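The pitch at Lultik is easy to like. Robots are expensive and slow to drive by hand, so leave them out of the teaching. Give a person a pair of grippers with cameras bolted on, let them do the chore the way they would at home, and save the recordings. Train a model on the pile, then put it on an arm. The group calls its version Trundine, and it says the method gets more demonstrations into an afternoon than any joystick setup ever could.

I believe that last part. I spent most of a day in the lab in May and the pace was plain to see. What I am less sure of is what all those demonstrations buy.

Abundio Medrano, who runs the project, showed me the headline result before I had my coat off. The test was a rice task: open the cooker, scoop, pour. A policy trained on 768 demonstrations finished 11 of 13 trials. The two failures were both scoops that went in at a bad angle and came up nearly empty.

Eleven of 13 sounds good, and it may be. But 13 is a small number of tries to hang a claim on. Move two of them the other way and you would be reading a much duller press release. The cooker was the same model used in training, on the same table. When I asked how it did on a different table, Medrano said they had run a few and hadn't written them up. I asked how many a few was. "Not enough that I'd want you to print it," he said, and I took the point.

He is better on this subject than his own slides are. The slides say the data is "robot-free." Medrano says the data is free of robots right up until you need one, and then every difference between a human wrist and a motorized one comes back to bite you. People tilt and correct without thinking. An arm has joint limits. Some share of what gets recorded can't be played back at all, and it has to be filtered out before training. The paper gives that share one sentence and no number.
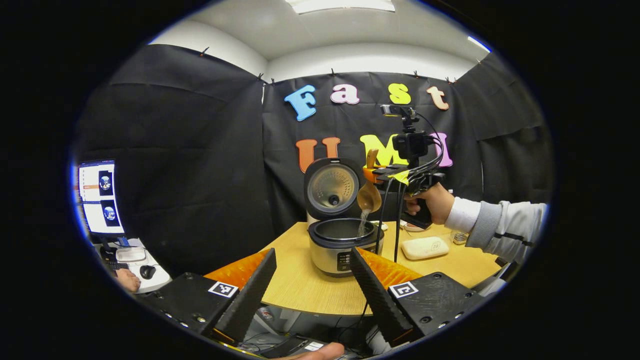

The rice problem

Pouring is a nice choice for a demo, and a slightly sly one. A thin stream of grains landing in a black pot looks delicate. It's also forgiving. The opening is wide, and rice doesn't care much if it arrives a little left of center. A task like threading a lid back onto a jar would tell you more about whether the policy has learned anything about contact, and that task is missing from the paper.

The comparison bothers me too. Trundine is measured against Joltitz, an older teleoperation system, and beats it easily on demonstrations per hour. Fine. But Joltitz got 3 operators who were new to it, while the hand-held rig was used by people who had helped build it. Tang, the more recent method that most people in the field would want to see in that table, doesn't appear. Medrano says a Tang comparison is coming.

I hope it does. Collecting data by hand is a sensible idea and the hardware is cheap enough that other labs can check the work - a few have already asked for the parts list. Until one of them reports back, what Lultik has is a fast way to make recordings and one promising afternoon with a rice cooker.

Last updated: May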